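Kukby Table Chores – README

G'day, and thanks for grabbing the data. I put Kukby together with Deisy Castaño because I kept getting asked whether a robot arm can tidy up at home yet. My short answer is "some of it, slowly". You'll find 107 episodes in the folder, covering wiping, picking up small things and smoothing cloth, all shot from the wrist.

The cloth jobs are the ones I'm fondest of and also the ones that go worst. A mug has a handle, so the arm gets a decent hint about where to grab. Green felt gives it bugger all to work with – pale in one spot, darker in another, and every smudge looks like it might be something worth picking up.

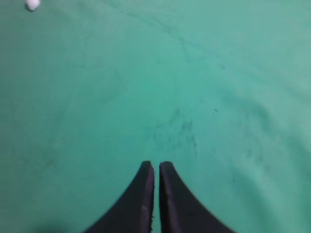 Wrist view over the green felt, fingers nearly closed, dark smudges just past the tips.

Of the cloth episodes, 36 are labelled as failures and I've left them in on purpose. Please don't filter them out before you've had a squiz! Wilson Zapata did the labels, and if you reckon one's wrong, send him the episode name and he'll sort it.

Known problems:
Colour drifts a bit between sessions (sorry, I fiddled with the white balance in September).
Episode 37 has no gripper readings.
The wiping labels don't say how clean the surface ended up.

So, would I let it do my housework? Picking up socks, yeah, probably. Brushing down a felt table – not yet, I'd still do that myself.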